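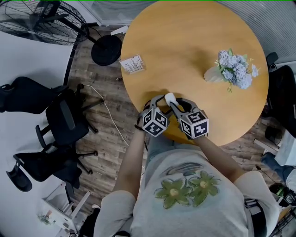 Photo: Vimwood bench notes

Ticket: Handheld gripper sessions getting rejected at intake
Opened: December 18, 2020
Status: Closed, with a follow-up
Area: Station setup / operator rules

Hi all, I'm writing this one up long because three different people have asked me what changed in the setup sheet and why, and I'd rather point at a ticket than type it again.

What was going wrong

We send our handheld gripper recordings from the Vimwood room over to Skarkham for intake, and the intake check throws out any session where it loses track of either gripper for too long. Fine, that's the rule, we agreed to it. Our last batch had 3,000 recordings in it and 1,665 passed. That is a terrible number! The batch before it was boring in the best way, so something had moved.

The reject reason was nearly always the same line:

TRACK_LOST side=left

Sometimes side=right, but mostly left. There was no pattern by operator that I could find, and I did look, because my first guess was that somebody was holding the left one funny. (Sorry to everybody I watched over the shoulder that afternoon.)

What I tried first

Swapped the left and right cubes. No difference, so I put them back.

Cleaned all the marker faces with the dry cloth. I felt very productive and it changed nothing. Please still do it, it's in the sheet.

Reran the Brekach calibration, twice, the second time because I'd left the old profile loaded the first time. If you run it, check the profile name at the top before you start. It will happily let you calibrate against last month's file and tell you everything passed.

Rolled the tracking software back one version. Same rejects. Rolled it forward again.

At that point I had burned most of a day and gone through a lot of coffee.

What I should have tried first

I sat down and read our own setup sheet next to the Quezada practice guide we based it on, line by line. The guide wants every marker face matte, flat, fully visible at the start pose, and nothing loose near the hand that can swing across it. Our sheet had the matte part and the flat part. The bit about loose things near the hand got dropped when somebody (me, in March) shortened it to fit on one page.

So I pulled up a pile of rejected recordings and stepped through the starts. Wrist strap. The tail end of the strap was flopping up over the nearest marker face as the hand turned in, and the tracker would let go right there. With a black strap on a black-and-white marker, the tracker just sees a marker that's suddenly the wrong shape. We'd switched to longer straps between the two batches. Nobody logged it as a change, it's a strap, why would you.

I tucked the tail back through the loop and taped it, ran 10 test recordings on the left side, and all of them passed. Pulled the tape, let the tail hang, ran the same motion and got rejects right away. Taped it again and they passed again. I'm calling that the cause.

The second, smaller thing

Some of the right side rejects didn't fit the strap story. Those came from people starting with the grippers in the air and bringing them down to the object after the recording was already running. The intake check wants a still start, and the guide says so pretty plainly: both grippers at the near edge of the table, jaws at the object, hold, then go. I'd been letting that slide when we were busy, which is on me.

Rules as they stand now

These are on the new sheet by the door. Please throw out the old one if you have a copy in a drawer.

1. Straps stay on. I know somebody is going to read this ticket and decide to skip the strap. Don't. The strap keeps a gripper off the floor when it slips, and it isn't optional at any table.

2. Strap tail goes back through the loop and gets taped flat. Check it again after every break.

3. Turn each gripper in your hand before you start and look at every marker face. Smudge, scratch, lifted corner: swap the cube and put the bad one in the repair bin.

4. Start still, at the near edge, both sets of jaws at the object. Hold until you hear the tone.

5. Only the objects for the task go on the table. If your task card calls for the flowers, the flowers stay. Your lunch doesn't.

6. Cables and bags away from where you stand. You're looking at your hands the whole time, so your feet are on their own down there. Walk your spot before you pick anything up. This goes for the fan cable too.

7. Rolling chairs pushed back far enough that you can step sideways without hitting one.

8. Anything that changes on the station gets a line in the change log, including straps, tape, table, lights and whatever else seems too dull to write down.

Number 8 is the one I'd underline if this form let me.

Questions I got while this was open

Can we salvage the rejected ones? Partly. Skarkham let me resubmit 600 where the dropout was at the very start and could be trimmed. The rest stay rejected. I asked about patching the gaps by hand and they said no, and I think they're right. Once you start drawing in where you believe the gripper was, the recording isn't a measurement anymore.

Could we loosen the threshold on our end? We could, in our local check, and it would make our numbers look great until intake ran theirs. Leaving it alone.

Do we need shorter straps? I've asked for the old length. Until they come in, tape.

Does this apply to the other table? Yep, same straps, same sheet.

Is the tape going to gum up the straps? Probably a little. Use the paper tape from the top drawer, the shiny stuff leaves goo and it also throws a glare, which is a whole other ticket.

Follow-up

Still open on my side: get the still start built into the recorder so it refuses to begin if either gripper is moving. Brekach says there's a setting for it, I haven't found it yet. If you know where it lives, please reply on this ticket and save me the digging.

Closing the main issue. Reopen it if you see TRACK_LOST on a taped strap, and attach the recording plus whatever the change log says for that session.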